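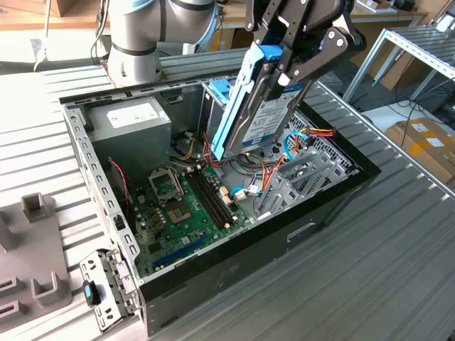 Swapping or Adding a Hard Drive at Home

Jan 27, 2024

A second drive is one of the cheaper upgrades for an older desktop. Set aside an evening and clear some table space.

Before you start

Back up anything you can't replace. Shut the computer down, switch off the power supply at the back and pull the cord. Press the power button once to drain what is left.

Lay the tower on its side, open side up. Screws go in a saucer or an egg carton, with the panel screws kept apart from the drive screws – they often have different threads.

Taking the old drive out

Unplug the data cable and the power cable by their plugs, never by the wires. If the drive sits in a plastic caddy, squeeze the tabs and slide it free. Older cases use four screws instead. Write the date on a strip of masking tape and stick it to the drive.

Dust

Take the case outside and use short bursts from a can of air. Hold the fan blades still with a finger. Don't use a household vacuum inside the case.

Closing up

Push both plugs in all the way. Start the computer with the panel off and listen for clicking or a cable touching a fan. A brand-new drive won't show up until you format it.

Keep the old one on a shelf for a month or two before you wipe it. Ours go in a shoebox with the spare cables.

More from Drarow: Sorting a junk drawer – Labeling chargers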